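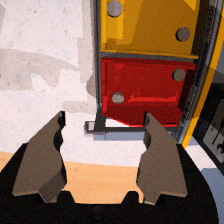

Bonjour à tous, je cherche comment sécher mes tranches de pommes sans four, l'appartement étant minuscule. J'ai bien une étagère en métal gris foncé avec deux plateaux de couleur, du même genre — est-ce que ça suffirait ?
Clotilde Aubert

Oui, chère Clotilde ! Coupez fin, un peu de citron, et retournez-les matin et soir. Chez moi, comptez neuf jours en octobre.
Fouad Hourani

Moi je les enfile sur une ficelle.
Tatiana Vondráček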